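# Why Do We Get Hiccups?

*By Maxence Aubert, for the young readers of Drumitz*

Hic! Everybody knows this funny sound. But what makes it?

Under your lungs you have a big flat muscle. It is called the diaphragm (say it like this: DYE-uh-fram). When you breathe in, it goes down and makes room for the air. When you breathe out, it goes up again.

Sometimes this muscle makes a sudden jump. Air comes in very fast, and a small door in your throat closes - hic! That is the sound you hear. 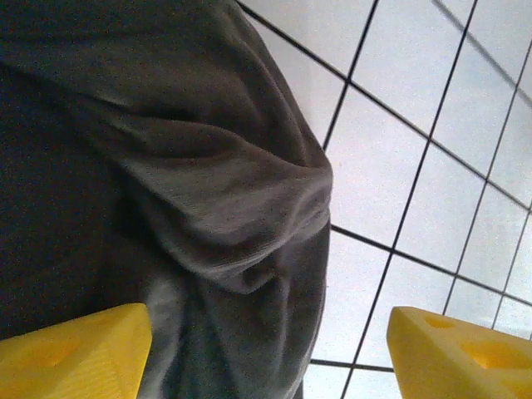

*Soft gray cloth with a big fold in it.*

Many things can start the hiccups. Maybe you ate too fast, or you drank soda with many bubbles, or you laughed a lot with your mouth full. Even babies have hiccups before they are born, and their mothers can feel it.

How can you stop them? Some people drink cold water in small sips. Other people hold their breath for a few seconds. Doctors are not sure that these tricks work, but small sips of water are fine to try. Most hiccups go away alone after some minutes.

If your hiccups stay for a long time, or if they hurt, tell an adult.

**New word:** diaphragm - the muscle under your lungs that helps you to breathe.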